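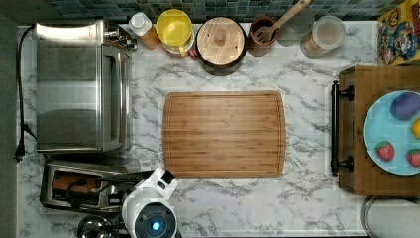

## Saturday league, second half of the season

We restarted at Fernholm after the long break with nine players, two of them carrying knocks, and lost by 14. The court there has a new floor, which is quicker than the old one, and the away end still has the rim that gives nothing back. I played 20 minutes, mostly at the four, and fouled out near the end of the third quarter for a push I would still argue about.

The Flirnon game was better. We ran a 2–3 zone for most of it and made them shoot from the corners. They missed plenty early on, then found their range after half-time, and we only just held on. Our free throws were good for once.

I have been keeping a note of my own shooting since October. The plan was 800 shots a week, split between the outdoor court and the school gym when we can get it. My best week so far is 665 and the worst is 182, when it rained every evening. I think 500 is a fair target for someone with a job.
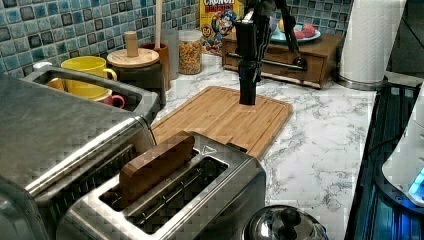

*Page last changed: Saturday, December 12, 2020*

A few people asked about the fixture list. Sadeck away has been moved to the later slot, so tip-off is now 7.30 and the doors open at seven. Parking is at the back – the front gate is locked after six. Bring both shirts, as they tend to turn up in white whatever the sheet says.

Żak are top and deserve to be. They press full court from the first whistle and they have the bench to keep it up. When we played them we turned the ball over on four of our first five trips and never got the lead down to single figures after that.

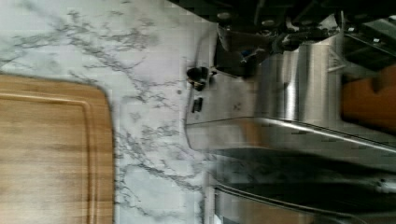
The way to beat that press is to get the ball into the middle early and stop dribbling up the side line. We have started working on it for the last part of training, with six defenders against five, and it is slowly getting better. Our guards still pick the ball up too soon.

I have also changed my shoes. The old pair had no grip left and I was wiping the soles at every dead ball. The new ones are half a size up and a bit stiff round the ankle.
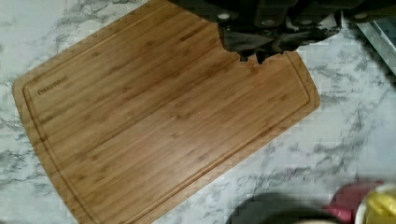

*Bamboo board on the worktop.*

Training is at the usual time next week, in the small gym. Match fees can be paid then.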